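3.2 Gripper setup and upkeep

All runs reported here were done on one cell, the Sumell bench in the back corner of the Wodotska lab. One arm, one two-finger gripper, one camera at the wrist. No second unit to swap in, so when the gripper was down the whole study was down. We kept a paper log beside the cell and most of this section comes out of it.

The gripper is a linkage type. One black outer link a side, flat metal strips for the fingers, black backing between them. Stock apart from the strips, which we cut ourselves after the supplied ones bent in week two. First set of ours was too stiff and pushed small toys out from under the tips. Second set is thinner and is what we used for every trial in Table 2.

Fasteners on the links work loose. Slowly, then all at once. At first we checked them only when something looked off, and lost most of a day's runs to a left link that had play in it. After that the rule was every 16 grasps of a hard object, or the start of a session, whichever came first. Edem Lamptey did the checks and set the torque by feel for the first month, then with a driver. We would use the driver from day one if doing this again.

Camera mount. Bracket sits behind the palm, looks down past the fingers, so the tips are always in view near the bottom and the lower middle of the picture is partly blocked. We tried moving the bracket out to the side. Better view of the bowl, worse view of the tips, and the cable caught on the link twice. Moved it back. The black bands above and below the picture come from padding to the size the policy expects, and were left in for training and for test.

The work surface is white and soft and it creases. We smoothed it at the start of each session but not between trials, so folds and their shadows shift around through the data. Left as is on purpose. An earlier policy trained on a flat board (see Sec. 2.4) did poorly as soon as the cover went on.

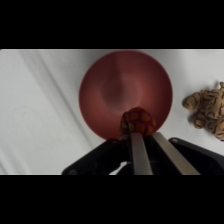 Fig. 3. Wrist view with the tips at a small patterned object, at the lower edge of the red bowl. Striped toy at right.

Calibration was done each morning against a printed card taped at the left of the bench. Takes a few minutes. If the error came back high we redid it once, and if still high we pulled the bracket and reseated it. Reseating fixed it every time but one. That one was a worn thread in the bracket, replaced in April, and the runs from that day are not in the results.

Small rounded objects were the hard case for upkeep as well as for grasping. At the bowl edge the fingers have to come in low, and the outer links can rub on the rim if the approach is even slightly off. Rubbing marks the links and, worse, shifts the strips in thier seats. We added a small lift to the approach height, which cut the contact a lot, though it did not get rid of it. Strips were wiped with a dry cloth at each check. Alcohol took the grip off the backing, so dont.

Finger closing force was set with the Kpodo controller and kept fixed. We did try letting it adapt. The toys slipped less but the motor ran warm and tripped out on long sessions, and a trip means a full re-home. Fixed force it is.

Over the study the cell did more than 4,000 closes. Of the trials logged, 766 were used for training and 467 for test, the rest were warm-up or were thrown out for a fault in the hardware. Strips were changed once more near the end, same cut, same stock from Prarkivley. We re-ran the short test set afterwards and saw no change worth reporting.

Two things still open. The left link wears faster than the right and we don't know why, maybe the cable drag. And the log was kept by hand, so small faults are surely under-counted, especialy late in the day. A counter on the controller would sort out the second. The first needs a teardown, which we have put off until the arm is free.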